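Drostach Cell: Setup and Upkeep of a Board Service Robot
Project report, second semester
Dexter Manalo and Nestor Estrella
January 21, 2026

1. What we were asked to do

The department owns one robot cell. It came from the Idbridge training center in Cabanatuan, where it had a full life, and it was handed to us with a power cord, a binder and the advice to read the binder. The binder covers a different gripper. Our assignment was to get the cell running again, write down how to keep it running, and have it do a small, repeatable job on computer motherboards without hurting them.

We named the cell Drostach after the sticker on its cabinet. We still don't know what Drostach is.

2. State of the cell on arrival

The arm powered up on the first try, and this made us overconfident for most of a week. The controller had 2260 hours on its clock. The joints moved smoothly except the wrist, which gave a click at one point in its turn and then behaved as though someone else had done it.

We found these faults, in the order they annoyed us:

The emergency stop worked but would not reset unless the button was twisted while being pulled. Replaced.
The gripper cable had been tied so tightly to the forearm that it pulled at the plug whenever the wrist went past a quarter turn. Retied with slack.
One finger closed slightly before the other. See section 4.
The wrist camera bracket had one stripped screw hole. Rethreaded by Nestor on the second attempt. The first attempt is in the scrap bin.

The click was a loose cover screw knocking against its own hole. We had by then written two pages on possible gear damage, which have been removed from this report at our adviser's suggestion.

3. Mounting and leveling

The table is steel and heavy and we assumed it was flat. The floor under it is neither. With the feet turned all the way in, the arm would creep off its taught points toward the side with the window, by an amount too small to see and big enough to miss a memory slot. We leveled the table before we touched any software, and any group that takes this over should do the same. Check it again after the floor gets waxed. They move the table. They say they don't.

After leveling, we bolted the base down in a cross pattern, ran the arm through its full range at low speed, and tightened the bolts again. Two of them took another part of a turn.

4. The gripper

Most of the semester went here. The fingers are thin so that they can get between parts on a board, and thin fingers bend if they are driven into anything. Ours had been driven into something. With the jaws closed on a feeler gauge we could see light on one side, so we took the fingers off, straightened the worse one in a vise with soft jaws, and shimmed it at the base. Dexter wanted to order a new pair. The supplier in Uson wanted more money than the cell is carried at on the inventory, so the vise won.

Finger bolts should be snugged by hand with the short key, then the jaws closed, then the bolts tightened fully. Doing it in any other order puts the twist right back in. We did it in several other orders.

5. Teaching the approach

The work piece is a desktop motherboard left in its chassis, set on the table against two stops. Taking the board out would have made everything easier, but the brief said in the chassis, and we read the brief eventually.

The chassis walls were the real problem. The gripper body is a good deal wider than the fingers, and a path that looks fine for the fingertips can put the housing into sheet metal. We taught the approach from above, then down and across at a slant, with a slow zone over the whole board. Loose wires got their own waypoint after we caught one on a finger link and had to stop the run by hand.

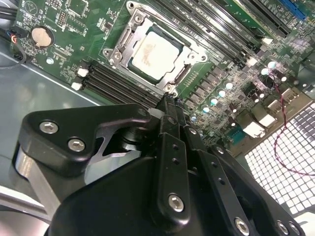

Speed inside the slow zone is capped in the controller and should stay capped. We tried raising it one Friday, for morale. The arm overshot and stopped short of the board only because Nestor had his palm on the stop button, where it has more or less lived since June.

After the points were saved we ran the approach and retreat 200 times with no part in the jaws. More than 2 percent of the early runs ended in a position error, nearly all of them in the first hour after startup. Letting the arm warm up with an empty loop took care of it, so the warm-up is now part of the startup sheet and is not optional, however late the lab started.

6. Upkeep

Before each session: wipe the fingers, check the cable slack at the wrist, run the warm-up loop, close on the gauge and look for light.

Weekly: go over the finger bolts with the short key. Put the short key back. It hangs on the cabinet door, and the outline drawn around it is there for you.

Once a semester: level the table, retighten the base, copy the taught points to the lab drive. The old copy was on a memory stick in the binder, and it was blank.

7. Still open

The fingers need replacing before anyone asks them to hold something expensive. The camera bracket is sound but sits a little crooked, and we have corrected for that in the offset table, so please do not straighten it without changing the offset too. The binder has been updated to cover the gripper the cell has. We left the old pages in the back.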